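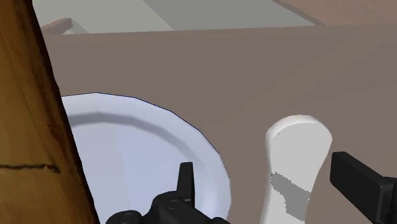 2023-06-21

Retomo el cuaderno donde lo dejé antes de comer, con el café ya a medias y bastante mejor humor que esta mañana. Tema del día: la política de agarre en simulación y, sobre todo, cuánto le afecta que le cambiemos los objetos de alrededor. La tarea sigue siendo la de siempre (la pieza blanca alargada, el plato, la mesa larga), que ya nos la sabemos de memoria, pero me parece una tarea muy agradecida para esto porque la pieza es plana, tiene los extremos redondeados y obliga a la pinza a bajar mucho.

Lancé la tanda que dejamos hablada en marzo: 900 episodios, con la pose inicial de la pieza sorteada y los trastos de la mesa sorteados también. De esos han fallado 262. No es para tirar cohetes, pero tampoco me disgusta, sobre todo porque los fallos se parecen mucho entre sí y eso siempre da esperanza. Casi todos vienen de la aproximación: el dedo llega demasiado cerca del borde del plato, la vista de muñeca se queda con algo grande delante y la política duda, corrige, vuelve a dudar y se acaba el tiempo.

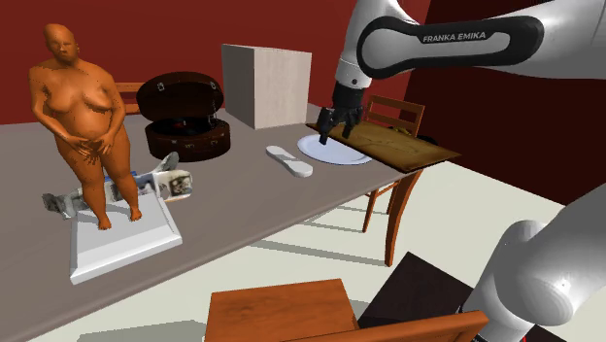 Por eso he separado los registros en dos montones, los que tienen un objeto alto o muy próximo a la cámara de muñeca y los que no. Lo he hecho a mano con 22 episodios, para ver si el criterio aguantaba, y me ha parecido que sí, aunque con tan pocos no me atrevo a escribir ningún porcentaje (Shirley, si lees esto: ya sé, ya sé, el script de Skeltow lo haría solo, pero quería mirarlos con calma). La vista general sirve de poco para decidir en esos casos. El brazo tapa justo lo que interesa, y al final uno acaba saltando entre cámaras como quien busca las gafas por casa.

Otra cosa que conviene apuntar antes de que se me olvide – las sombras. En la configuración de Welport salen con el borde dentado y caen encima de la propia pieza. No sé todavía si la red las toma por un contorno. Mi idea es repetir la misma semilla con 2 luces distintas y sin tocar nada más, ni poses ni texturas, y comparar las trayectorias paso a paso.

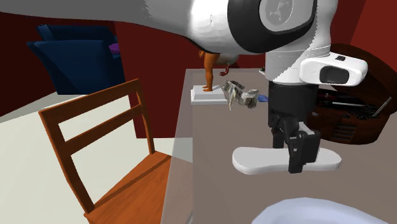 Shirley Lockwood no lo ve tan claro y me ha escrito al margen que, si cambio la luz, cambio también el contraste del plato con la mesa, y que entonces no sabré a cuál de las dos cosas echarle la culpa. Propone quitar solo las sombras proyectadas y dejar la iluminación como está. Tiene razón, así que lo hago a su manera. Dejo la tanda preparada en Clegg con las mismas semillas y mañana miro primero los episodios que ya separé a mano. Pendiente: renombrar las carpetas, que tengo dos que se llaman igual.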